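Folding and Storing Fleece in a Small Bedroom: Your Questions

I get the same handful of messages every time the weather turns, so I finally put my answers on one page. I live in a small apartment with small bedrooms and a lot of fuzzy clothes, and I've been writing about it on Ladalum for a while now. If your question isn't on the list, leave it in the comments and I'll get to it (slowly, but I will!).

Do I really have to fold fleece? Can't I hang it?

You can hang it. I hang the one jacket I wear every day and fold everything else, mostly because my closet rod is short and fleece is bulky. Two thick tops take up the room of five shirts. If you have the space, hang away, just use wide hangers so you don't get those pointy bumps on the shoulders.

What's your basic fold?

Lay it face down, bring the sleeves straight across the back, fold the sides in, then fold the bottom up to the collar. After that I fold once more, or twice for the deep bins. I don't roll fleece anymore. I tried it for a whole winter and the rolls kept puffing open and pushing the lid off.

Where do you fold if there's no table?

On the bed, always. I used to do it on the floor and my knees complained for days. Pull the quilt flat first or you'll be smoothing the same wrinkle over and over. And if you've got someone to help, let them! One person holds the piece up while the other gets the edges lined up, and thick stuff goes so much faster that way.

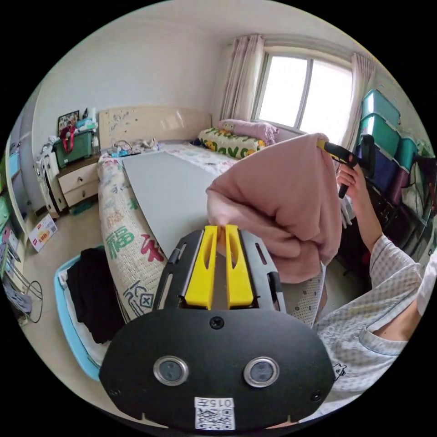
Pink fleece, mid-fold, next to the bed with the 福 quilt.

My folded pile always falls over. What am I doing wrong?

Probably stacking too high. I stop at four thick pieces, and the heaviest one goes on the bottom. Also check that all your folds face the same way — if half the pile has the fat edge on the left and half on the right, fine, that can even help it balance, but a random mix slides right off the dresser. I've picked up enough piles to have feelings on this.

Which storage boxes do you use?

Plastic ones with lids, in whatever colors I can find. I had a set from Lolel that I loved until two of the latches snapped, and now I mostly buy the plain stacking kind from Gekden. Measure your shelf before you order. I ordered without measuring once and ended up with a box that stuck out so far I kept walking into it in the dark.

Clear boxes or colored ones?

Colored for me. I give each kind of thing its own color and after a week or so I stop needing labels. Clear boxes are handy, but in a small room I don't want to look at everybody's long johns from my pillow.

How do you keep the fuzz soft?

Cold wash, inside out, no fabric softener, low heat or a drying rack. I wash fleece separately from towels because towel lint gets into it and never leaves. If a piece has gone flat or crunchy, a soft brush when it's fully dry brings some of it back. Not all of it, sorry.

What about pajamas? Fold or toss?

Toss, if they're the thin cotton kind. Mine live in a drawer by the bed in a heap and I sleep just fine. The thick winter sets do get folded, top and bottom together, so I'm not digging for the matching half at bedtime.

My nightstand turns into a junk pile. Help?

Oh, same. What's worked best is one box on top for all the little stuff, and when it's full I have to empty it before anything new goes in. I'd love to say I do that every week. I also hang a bag off the side for things that belong in another room, and it gets carried out when I remember.

When do you swap the seasonal clothes?

October for getting the fleece out, and whenever I start sweating for putting it back. Everything gets washed before it goes away, even if it was only worn once.

Do you use vacuum bags?

For quilts and spare pillows, yes. For fleece, no. I did try the Duangkaew ones on a couple of robes and they came out in the fall with creases that took three washes to relax. The spare comforter has been in one since spring and it's doing great under the bed.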